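Do goldfish really forget everything after three seconds?

You have probably heard that a goldfish has a three-second memory. Grown-ups say it. Cartoons say it. The trouble is, when you ask people how they know, they usually say somebody told them.

So before you believe it, ask a simple question. Who checked?

Try it yourself

Vivek Joshi teaches at a primary school in Tarnden, and his class has a tank with two goldfish, Bondier and Ranstead. In September the children began tapping a pencil on the table just before feeding time. They did it every school day. After a few weeks the fish swam up to the top when they heard the tap, before any food went in.

A fish with a three-second memory couldn't do that. By the next morning it would have no idea what a tap meant.

But hang on. Maybe the fish came up because they saw the children walking over. Mr Joshi's class thought of that too. They hung a sheet of card in front of the tank and tapped from behind it. The fish still came up on most days, though one morning they stayed at the bottom and took no notice at all.

Does that prove it? It is a good clue. It is also only two fish in one tank, so we should look at what scientists have found.

What the scientists did

Scientists have trained goldfish to push a little lever to get food. Some fish even learned that the lever only worked at a certain time of day, and they turned up when it was worth pushing. Other kinds of fish have been taught to come to a sound, and they still knew it months later.

Months is a lot longer than three seconds.

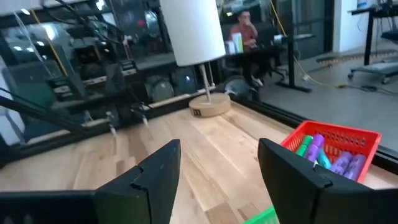

Where did the story come from, then? We don't know for certain, and you should be a bit suspicious of anyone who says they do. Some people think it made owners feel better about keeping fish in tiny bowls. If the fish forgets the bowl each time it swims round, it can't get bored, can it? That may be the reason, but it is a guess.

Be careful the other way, too

Now and then you will see a video that says a goldfish is a genius, or that it loves its owner. Ask the same question again. A fish that swims up to you may just be hungry. Remembering where dinner comes from is clever enough, and it doesn't tell us what the fish feels.

Words to know

Memory: keeping hold of something you have learned.
Myth: a story lots of people believe that isn't true.
Evidence: things we can check that help us decide what is true.

If you keep goldfish, they need a big tank with a filter. A bowl is too small, whatever they remember.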